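**Ticket 24 - electric steamer, buns heavy and damp underneath**

Reported by: Halina Gajewski
Picked up by: Konrad Stępień
Status: open

Halina reports wet patches on the underside of buns after 8 minutes. Tops are fine. Same result in 2 batches.

Checks so far:

- Heating element: reaches the boil normally.
- Water level: was filled too high, close to the basket. Lowered.
- Basket holes: rinsed through, no blockage.
- Lid vent: clear.

Next test is four buns, spaced apart, lid off the moment the time is up.

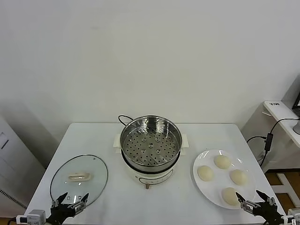
Basket to be lined with paper for the run after that - Henrike has a roll. If the undersides are still damp, try a cloth under the lid and log the time again. Leave the knob setting alone between runs.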